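We use cookies to help this site run smoothly. By carrying on reading you agree to our use of cookies.

Three weeks with the Marnent hand gripper

June 11, 2024

I promised a few of you a proper write-up of the Marnent once I'd lived with it for a bit, and I've put it off twice (the garden, then a cold), so pour yourself something hot because I do go on.

For anyone new, the Marnent is a hand-held gripper with two jaws, sold by Gultitz as a kit for people who want to teach household jobs to a robot arm by doing the jobs themselves first. You squeeze, the jaws close, and the little recorder keeps track of it all. I bought the middle kit, which comes with the spare pads and the longer strap, and it took me most of an evening to put together. The booklet is lovely and clear until page 22, where it suddenly assumes you own a torque screwdriver. I don't, and I managed perfectly well with my dad's old one and a bit of patience.

I started in the kitchen with tea towels and sponges, which was easy going, and then got brave and moved on to the bedroom. Bedding is what I really wanted it for. My long-term plan (my very long-term plan!) is an arm that can help my aunt in Nurnley make her bed of a morning, and she likes her layers, does my aunt - quilts, throws, the lot.
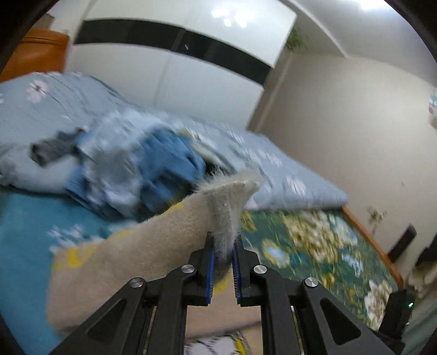

Rafail Galanis wrote to me after my first short post to say that he'd had the same kit since October, that plush was where he had found it most forgiving, and that thin cotton sheets were another story altogether. He told me to take much smaller pinches than felt natural, and to clean the pads with a damp cloth every 8 sessions or so, as fluff builds up in the teeth.

I've taken his advice on both counts and I'm glad of it. The blue ribbed pads hold a fuzzy blanket corner very nicely, and I like that they're a separate part you can replace. Sheets I'm still fighting with. My wrist gets tired as well, after around 22 minutes, and I'd love a softer grip on the handle. If you have small hands, try one on before you buy if you possibly can.

The software is called Ninh and it's plain but friendly. It has saved 944 clips for me so far without losing any, and it lets you throw out the bad ones in a batch, which I do with great pleasure. My only moan is that you can't rename a folder once you've made it, so I am stuck with one called "beddding" for good.

Would I buy it again? Yes, I think I would, though I'd skip the longer strap. Next time I'll have a go at pillowcases, and I may need to borrow some from my aunt.

Print this post | E-mail this to a friend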